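Free parking needs a turnover rule, or it is only storage

The parish council has asked for views on the Teshome Street car park before the November meeting. My view is that the current arrangement, free and without limit, should end, and that a two-hour free stay with a printed ticket should replace it.

The car park has 60 marked bays. Under the present rules a driver may leave a car at seven in the morning and collect it at six. A bay used that way serves one person. The same bay under a two-hour limit can serve five. Shops on the north side depend on the second kind of use, as do the pharmacy and the post office counter.

The usual objection is that commuters have nowhere else to go. The overflow field behind the Esero hall is 700 feet from the bus stop and takes 30 cars on firm gravel. It has no limit and no charge, and it is seldom full. The walk is level and lit for its whole length.

The second objection concerns the ticket itself. A free ticket strikes many residents as pointless paperwork. It serves one function: it records a start time. Without a start time a limit can be enforced only by an officer who visits twice and writes down plates, and the parish does not have the officer. A machine near the entrance and a second by the recycling bins would cover the site. The proposal has one machine only, at the far end. I would change that before anything else, as anyone with a cane or a stroller must otherwise cross the lot and come back.

The petition against any change carries 297 signatures. It asks for "no restrictions," a phrase that covers a charge, a limit and a ticket all at once. Those are separate questions and ought to be voted on separately. I suspect many who signed object to the charge, and no charge is proposed.

Signs are the remaining matter. The draft wording runs to nine lines. Drivers read two. "Two hours free. Take a ticket." would do, with the rest on the back of the machine.

Kanyarat Phetsri

Last updated: 6/14/22

Comments

Beverley Katene: The field is not lit past the gate. I walk it every evening. Otherwise I agree about the second machine.

Thitima Duangkaew: Two hours is too short for a hair appointment and lunch. Make it three.

Napaporn Ongart: What happens on market mornings? The stalls take the whole south row and the article leaves this out.

Related items

Walell Lane resurfacing: dates and diversions

Clustura open evening at the library annex
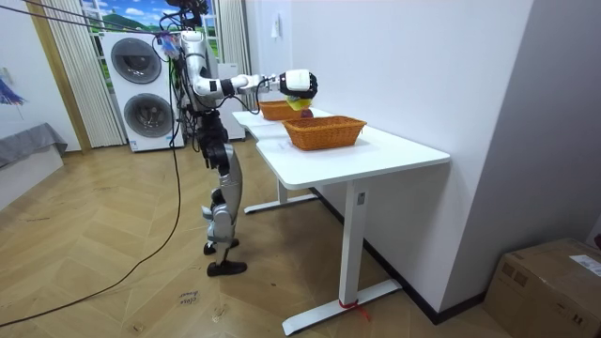 Bus shelter repairs: letter from Jaruwan Nakpan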